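Home Forum > Laundry Room > Delicates and hand wash

Thread: Mesh wash bags, do you zip them all the way or not?

stitchwitch_60
Posted 10 February 2020

Okay, settle something for me. I bought a set of white mesh wash bags in December (Kondarberg, the ones that come folded flat in a cardboard sleeve) and I've been putting bras, tights and the good sweaters in them. Half the time I open the washer and the zipper has crept open and there's a strap wound around everything else like spaghetti. My sister-in-law says I'm supposed to leave them a little open so the water gets in, which sounds like nonsense to me. It's MESH. The water gets in.

So do you zip all the way? And how do you keep it zipped? I'm in a front loader if that matters.

lint_trap_larry
All the way, every time. Look at the end of the zipper, there should be a little elastic loop or a fabric pocket sewn there. The pull tab goes under it. I owned bags for years before I noticed it and thought it was a manufacturing mistake.

stitchwitch_60
Well. I just went and looked and there is a little pocket. I feel very silly but also thank you!!

mudroom
The pocket helps but don't expect miracles. Mine still open up when I overstuff them. I had a big one with two sweatshirts in it and the zipper split right in the middle with the tab still sitting snug in its pocket. Fill them halfway and stop.

gedetti_fan
I'm going to disagree with the halfway thing. If the bag is too big for what's in it, the stuff just balls up in one corner and comes out creased and still kind of grubby. I have the Gedetti bags in three sizes and I match the bag to the load. Small one for tights, medium for bras, large for a sweater folded once. Snug but not tight.

mudroom
Snug is how I broke mine, but you do you.

gedetti_fan
Two sweatshirts isn't snug, that's luggage.

mudroom
Fair.

porchlight37
Can I bring up the thing that bugs me, which is storing them? I pull them out of the dryer rack and they're all twisted and the zippers curl, and then they go in the drawer in a wad and I can never find the small one. Does anybody fold theirs?

stitchwitch_60
I was stuffing mine on the shelf over the washer until this thread made me look at them properly. Now I want to be a person who folds them.

lint_trap_larry
I fold mine. Lay it on something flat and smooth (I use the top of the dryer), zip it closed, then get hold of the zipper edge with one hand and the far side with the other and give it a gentle pull so the zipper lies straight. Mesh doesn't hold a crease worth a darn so I go in thirds with the zipper on the outside. Then they stand up in a shoebox and you can see which is which.

porchlight37
Thirds with the zipper out, got it. Mine has that thin cord sort of edge along the zipper and it always wants to roll under. Trying this tonight.

dryerballs2391
Unpopular opinion, don't fold them at all. Put the small ones inside the big one and hang it on a hook by the corner. Five seconds. I have a hook on the side of the Stoller shelf and that's where they live. Also they air out, and a damp mesh bag folded up in a box smells like a gym.

lint_trap_larry
Obviously you dry them first...

dryerballs2391
You say obviously but I've met my family.

gedetti_fan
Hook people and box people will never agree. I'm box. The hook stretches the corner over time, I've had one go baggy on me.

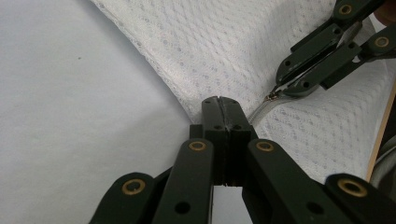

porchlight37
What do you all do when the zipper gets stiff? One of my white ones sticks about an inch from the end.

lint_trap_larry
Rub a plain white candle or a dry bar of soap along the teeth, run the pull back and forth a few times, then wipe off the extra with a rag. Check first that there isn't a thread caught in there, and snip it if there is. Don't yank.

mudroom
Pencil works too, but not on white ones unless you want gray smudges on your bras. Ask me how I know.

stitchwitch_60
Update: washed a load with the tab tucked in and everything stayed put, spaghetti-free. I've ordered two of the small Majumder ones for tights. Sister-in-law still says I should leave them open a bit.

dryerballs2391
Let her. They're her straps.

gedetti_fan
Are the Majumder ones the fine mesh or the big honeycomb kind? The big kind snags on bra hooks something awful.

stitchwitch_60
Fine mesh, according to the listing. I'll report back when they get here.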